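About Davoswood

Davoswood is a furniture repair and refinishing shop at 785 Holanda Street. Thaís Magalhães opened it in March with one workbench and a borrowed van. We now have a staff of seven and take in dining tables, chairs, dressers and desks.

Most of our work is on older family pieces. We reglue joints, replace veneer and match finishes by hand.
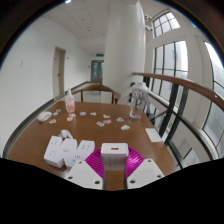
Estimates are free if you bring the piece in. Pickup is available anywhere in Netereck and Pranden for a flat $30 – stairs are extra. Larger jobs need a deposit before we order materials.

Gleice Trindade runs the front desk and schedules all pickups. She can also tell you if a repair is likely to cost more than the piece is worth. Please have the measurements ready when you call.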